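Birkville Basket Set: README

Two-arm teleoperation recordings, basket and small object on a white table. Read the problems section before you train on any of it.

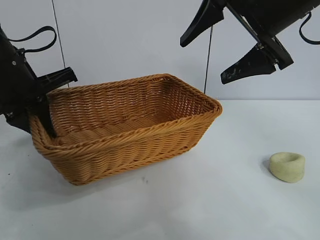 Torquil Tosh read a draft of this file and wrote back that a data card should let people decide whether to download, and that mine reads as if I had already decided for them. He also thinks remote control gives cleaner data than hand-guiding the arms, and that I should say so. I have left most of the draft alone. On the second point, we never recorded the same task both ways, so I can't say so.

What you get

262 episodes, each one a full attempt by a person driving both arms remotely. Every episode has joint positions for both arms, gripper opening, video from a fixed camera, and a one-line task note typed by the operator. There is no force or touch data. If your method needs to know how hard a finger was pressing on the basket, look elsewhere.

Task

Take hold of the woven basket by one end with one gripper, pick up the small green piece with the other, put the piece in the basket, let go of both. Operators could choose when to grip the basket and when to start on the green piece. They were told to work at a comfortable pace, and they all understood that differently.

Operators

2 people recorded everything. One drove 188 episodes and the other 74. Do not take this as a sample of how people do the task. A policy trained on the full set will mostly copy one person's habits, including a long pause before closing on the rim. We tried cutting the pauses out and the motion got jerky, so they are back in.

Labels

"Success" means the operator pressed the success key. The Ovham group asked us to have a second person check every label. We checked 40 and disagreed on enough of them that I would treat the column as a hint. The usual argument was over the basket getting shoved along the table while the piece went in. The task note doesn't forbid it. I would not want it in my kitchen.

Known problems

The rim is thick and rounded, and a small change in finger angle decides whether the grip holds or slides. The video often doesn't show which.

Clocks on the two arms drift apart in long episodes. The script sync_arms in the tools folder fixes most of it. Check the longest episodes by eye.

One basket, one table, one plain wall behind it. Any claim of "general basket handling" from this set is a claim about this basket.

Operators sometimes corrected a bad approach halfway through. Those episodes are still in, unmarked.

Splits

The test split was drawn at random, so both operators appear on both sides of it. Scores will look better than they should. For a harder test, hold out the second operator using the operator field.

Related sets

The Kollár recordings use the same file layout with a single arm. Sivano was planned as a hand-guided version and stopped in September, before any usable episodes.

Changes

Renamed the gripper fields to left and right. Old loaders will fail on this, and loudly.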